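3.2 Retention of reproductive examination skills after the bovine rotation

The second part of the study examined how well fourth-year veterinary students kept the skill of rectal palation for pregnancy staging once they had left the food animal rotation. Earlier work in our college had looked only at scores on the last day of the rotation, when practice is recent and an instructor has been standing nearby for two weeks. We wanted a measure taken later, under conditions closer to those a new graduate meets on a first farm call.

Students were drawn from two consecutive rotation blocks. All had completed the preclinical course in theriogenology and had passed the simulator test described in Section 2.4. Those with prior paid work on a dairy were analyzed separately, as their baseline scores were higher and less variable. The final sample for the retention analysis was 25 students. Cows were provided by two herds under contract to the college, Irkosham and Enache, and were assigned to students by a random list prepared before each visit. No cow was examined by more than 2 students on the same day, in keeping with the approved animal use protocol.

Each student staged a set of 7 cows at the end of the rotation and a different set of the same size at follow-up. The reference stage was set by transrectal ultrasound performed by a board-certified theriogenologist who did not see the student's answers. A call was scored as correct if pregnancy status matched the reference and, for pregnant cows, if the estimated stage fell in the same category. Students also gave a confidence rating for each call on a five-point scale. Time per cow was recorded but was not used in the score.

Between the two sessions, students in the refresher group had access to a set of self-paced home modules delivered through the Teltus platform. The modules covered uterine anatomy, slip of the fetal membranes, placentome size by stage, and common errors such as mistaking a full bladder for an early pregnancy. Students in the comparison group had access to the printed rotation handbook only. Log files from the platform held 2861 module page views, most of them in the final days before the follow-up session. Use was uneven. Several students opened every module more than once, while others opened the first and did not return.

Figure 3
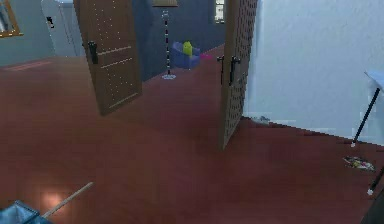
Scores were compared with a mixed model that included group, session, and their interaction as fixed effects and student as a random effect. Herd was entered as a covariate. The interaction term was in the expected direction, with a smaller decline in the refresher group, but the interval around the estimate included zero. Confidence ratings fell in both groups and tracked accuracy only weakly. Errors at follow-up were concentrated in early pregnancies, where students tended to call the cow open. Late pregnancies were rarely missed by either group.

Two limits apply to this part of the study. Module use was voluntary, so the effect of access cannot be separated from the effect of motivation. Cows at the Enache herd were also further along on average in March than those seen at the first session, which may have made the follow-up set easier. The sensitivity analysis proposed by Lenuța Surdu, in which late pregnancies are dropped and the model refitted, gave a wider interval and left the direction of the estimate unchanged. The simulator scores from Section 2.4 did not predict retention in either group.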